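Two Grippers, One Desktop: Comparing End Effectors for Computer Disassembly
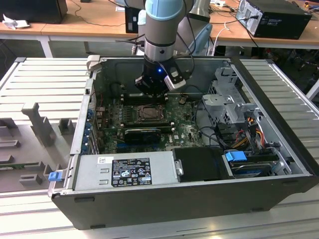 Issue 6, page 2

Taking a desktop computer apart by hand is quick work for a trained person. Taking one apart with a single arm and a parallel gripper is slow, and most of the delay comes from the last inch of travel. Memory modules sit close together between latches. Graphics cards are held by a slot at one edge and a clip at the other. Power leads lie across the parts that have to come out. An arm with good repeatability can still fail at all of these if the fingers are wrong for the job.

The test cell at Grestberg was set up to compare two grippers on this kind of work. Eluned Dafis runs the cell and wrote the test plan. Callum Lindsay handled the controller side. The grippers were the Narnel, an electric two-finger unit with position and force control, and the MacAulay, a pneumatic unit with a longer stroke and a simpler valve interface. Both were mounted on the same arm, at the same wrist height, with the same tool center point procedure.

The work area is a slatted aluminum table. The tower lies on its side with the panel off, so the motherboard faces up and the arm can approach from overhead. Dafis chose this layout after early trials with the case upright, in which the elbow reached its joint limit before the fingers got to the drive bay. With the case flat, memory, graphics card and drives can all be reached without changing the arm configuration.

Each cycle consisted of an approach, a grasp, a pull and a retreat. A cycle was scored as complete when the part cleared the case walls and stayed in the fingers. Over the full program the cell logged 1711 cycles, of which 1651 were complete. The remainder were mostly slips at the grasp and aborts on the force limit during the pull.

Memory modules gave the clearest separation between the units. The Narnel can be commanded to an opening slightly wider than the module and then closed at low force. The MacAulay opens fully or closes fully unless a mechanical stop is fitted, and at full opening its fingers touch the neighboring module. Lindsay fitted a stop. That cured the contact, but the stop then had to be removed for the graphics card, which needs a wider grasp.

On the graphics card the order was reversed. The card has to be pulled straight out of its slot with little tilt, and the MacAulay held it more firmly once closed. The Narnel needed a second attempt more often. Longer finger pads helped, at the price of clearance near the drive cage.

Cable routing at the wrist deserves more attention than it usually gets. The leads run up and back behind the arm, and a loop that is too short will pull on the connector when the last joint turns. A loop that is too long catches on the case. Lindsay settled on a fixed clamp and a limit on wrist rotation in software. The limit rules out a few approach angles to the drive bay, none of which the test plan used.

The controller was a Vatitz unit. Its force loop runs separately from the motion planner, and the two exchange set points over a shared buffer. During the first trials the buffer lagged and the fingers closed before the arm had stopped. Adding a settle check before each close command removed the fault. The check adds time to every cycle and Dafis left it on for both grippers so that the comparison would be fair.

Wiring remains unsolved. Loose power leads change shape each time the case is touched, and neither gripper has a reliable way to move them aside. The present plan treats the leads as a keep-out zone. Parts underneath are skipped and left for an operator.

For a shop handling mixed desktops, Dafis recommends the electric unit with interchangeable finger pads. For a line that pulls only cards, the pneumatic unit is adequate and easier to service. A further round, with angled fingers and a wrist force sensor, is planned for August.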